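Brunach 36L soft cooler, four months in

Short version for people in a hurry, like me: good bag, lousy zipper pull, buy it on sale. Longer version follows.

Bought mine in August from Grundico because the old hard-sided one finally cracked along the hinge and I was sick of it taking up half the trunk. Paid full price plus shipping like a chump. It was marked down the next weekend. Asked for the difference, got a form email. So that's Grundico for you.

What I use it for. Kids' soccer on Saturday, mostly. Drive is long, rink cafe nearby is shut in the off season, everybody's starving by 11. Sandwiches, cut fruit, juice, yogurt tubes, the works. Also two camping weekends and one very long ferry lineup. Not a fisherman, don't hunt, can't tell you how it does with a whole salmon.

Cold. Very good. Way better than I expected from a soft bag. Packed it at 6 am with 4 frozen bricks along the bottom, car sat in full sun, still had hard centres in the bricks at supper. Second day of camping was slush. Third day forget it, but I'd opened it constantly and so had the kids. My neighbour's Mondal does maybe half a day longer. It also weighs a ton empty and you need two people to get it down the stairs, so no thanks.

Tip if you're new to soft coolers, chill the bag the night before. Throw a couple of bricks in, zip it up, leave it in the basement. Makes a huge differnce. And don't put warm drinks in with the food, they just eat all your ice.

The divider. Stiff panel, velcro at both ends. I was ready to hate it. Turns out to be the best thing in there. Drinks one side, food the other, nothing gets squashed under a rolling can. Velcro is already picking up lint but holds fine. Wish they gave you two.

Sandwiches are the real test for me, squashed sandwiches = whining all the way home. Wrapped tight and stood on edge against the divider, they come out the same shape they went in. Flat at the bottom they don't, too much sitting on top of them. I've stopped using hard containers for them altogether, saves a pile of room.

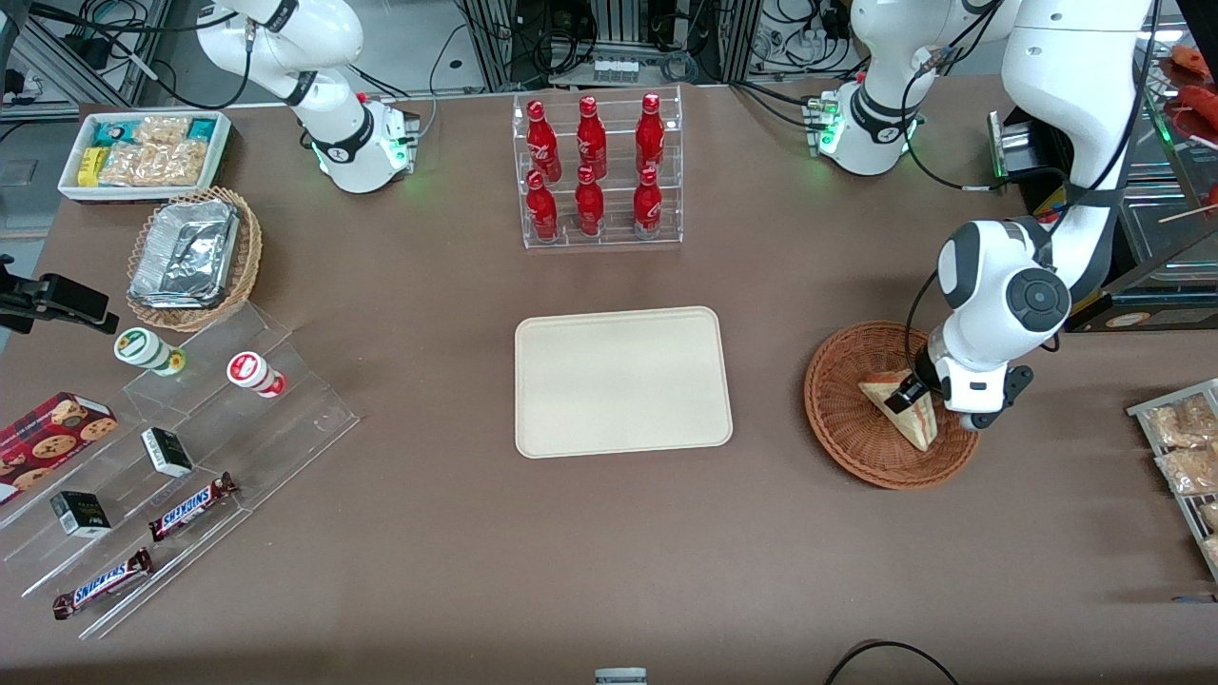 Triangle sandwich in clear wrap, round wicker basket. Travels well.

Now the zipper. Watertight type, comes with a little tube of lube, USE IT. First week I didn't and needed both hands and a knee. After lubing it's fine, stiff but fine. The pull itself is the problem. Skinny cord loop with a plastic end and the plastic popped off on the second trip. I tied on a bit of paracord, works better than the original ever did. At this price I shouldn't be fixing it with stuff from the junk drawer though.

Leaks? None. Tipped it on its side in the trunk with a good few inches of melt water in it, bone dry carpet. Only leak I've ever had was my own fault, zipper not done up the last inch. Do it up the last inch.

Straps. Shoulder strap is wide and padded and doesn't slip off a winter jacket. Carry handles are too short, my knuckles rub on the lid when it's full. My husband has bigger hands and won't use them at all. There's a lash point on each corner, never used them, can't comment.

Cleaning. Lining wipes out with dish soap and warm water. Went a bit funky once when I left it zipped with half a cantaloupe in it from the weekend to Thursday (don't ask). Baking soda paste, overnight, rinse, left open on the deck. Smell gone. The seams in the bottom corners do collect crumbs and you need an old toothbrush to get in there.

Colour. I got the grey. Shows mud less then you'd think. The navy looks nicer online but a friend has it and it's fading on top already.

Size. Says 36 litres and I believe it, but once your ice is in you're feeding five or six people lunch, not ten. If you're doing a whole team get the next one up. Fits behind the passenger seat in our hatchback with the seat slid forward a notch.

Compared with the Flilstead, which I had for two weeks and sent back: Flilstead has nicer pockets and a bottle opener, but the walls are thin and it sweated all over my back seat. Brunach has one outside pocket, flat, good for napkins and a knife and that's it. I'll take the dry seat.

Warranty is supposedly five years. Sent an email about the zipper pull, got an answer in two days, they're mailing a new one. Hasn't shown up yet. Will update if it does.

4 out of 5. Loses one for the pull and the handles. Would buy again, on sale, and not from Grundico.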